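Two Arms and a Lot of Cardboard: Gallery from the Vesbridge Robotics Club

Welcome to our gallery page! We are the student robotics club at Vesbridge, and this season we are building up our cable handling project, which goes by the name Joo. The idea is simple to say and very hard to do: get two robot arms to pick up a loose cable, straighten it out and lay it down where we want it. We have 21 members this year, most of them new to robots, and everybody gets a turn at the controls. These pictures come from the practice cell, where we spend pretty much every club night until the lights go off.

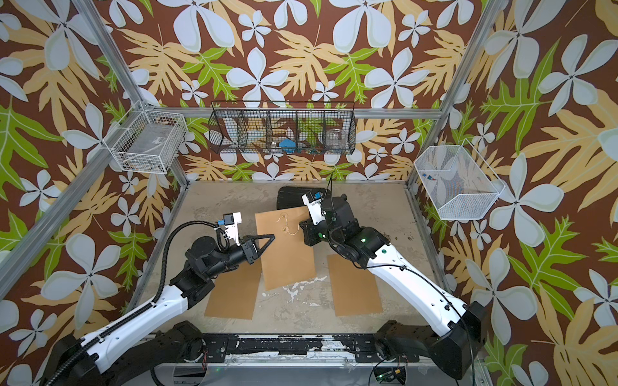

3 min read

One cord, two grippers, and a whole lot of loops. We started the season on stiff rope and thought we were getting pretty good, and then we moved on to thin cord and had to learn everything again - it curls back on itself the second you let go. The cardboard gives the fingers something forgiving to press against, and it's cheap, so new members can practice low pickups without holding their breath. And yes, we love the wallpaper! It was voted in by last year's club with the big pale flowers and the lime-green leaves, and it beat plain gray by a mile.

The mesh baskets on the walls are for the bits and pieces we want within reach but off the floor. If you're setting up a cell of your own, put up more baskets than you think you need.

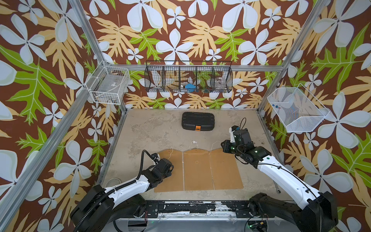
By the Vesbridge Robotics Club web team

Three cables and three cardboard pads, with the left gripper down low over its pad. Working with several cables at once is the part of Joo that we're most excited about, because now the arms have to deal with one cable without dragging its neighbors along. Our drivers work in pairs, one person per arm, and you get very good at talking to each other (and at saying "wait, wait, wait"). The black case with the orange latch at the back stays in the cell with us for the cable work, and there's a wrench over by the right arm, which will look familiar to anyone who has ever been on a build team.

Our goal is 400 practice runs before the Surklow Student Robotics Meet in October. Every run goes in the club log, good or bad, with a note from the drivers on what to try next. The bad ones make the best reading, especially the notes from the first month.

At Surklow each team gets 30 minutes at the table, setup included, so we're also practicing getting ready fast. Last year we went with a single arm sorting blocks and had a fantastic time, and we came home with a long list of ideas from the other teams. Two arms was at the top of it.

Want to try driving? Visitors are welcome at open practice in the Wustholm Building, and you don't need any experience at all. Doors open at 4:30 p.m. Please tie back long hair and leave your drinks on the table in the hall.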